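The woman who runs the packing table at the Barnden branch of Tradmont, a small relocation service, asked that we leave her name out. She has been doing the job for 13 years and would like to keep doing it quietly.

Her work starts after the furniture is gone. Families moving to Valtstead send the big pieces ahead by truck, and she handles what they call the last bag, the small things a household uses until the morning it leaves.

"People pack the china beautifully," she said. "Then they throw the pot holder, the wipes and the kid's toy in a grocery sack and can't find any of it for a week."

Clean fabric goes into clear plastic, one item to a bag. She tried colored bags once, in June, and gave them up within 3 days. "I was opening every one to see what was in it," she said. "With clear ones you just look."

She lays everything out before any of it goes in a box. The table is carpeted, so things stay put, and there is a folding screen behind it to keep her corner separate from the loading area.

Food is the part customers argue about. The company takes sealed snacks and nothing opened. "A box of cookies is fine — I put it in last, on top, so it doesn't get crushed."

Stuffed toys are never bagged unless the parents ask. She likes them near the top, where a child can get at them first.

Last year the branch handled 236 moves, and 54 of them included a last bag. She would like that number to be higher. For anyone packing at home, her advice is to clear a table the night before and put the small things on it, even the ones that seem too minor to bother with.

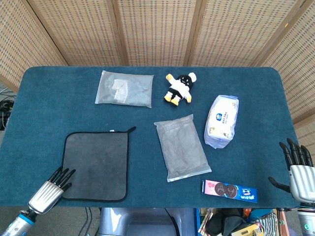

Small household items on the packing table, with fabric pieces in clear bags.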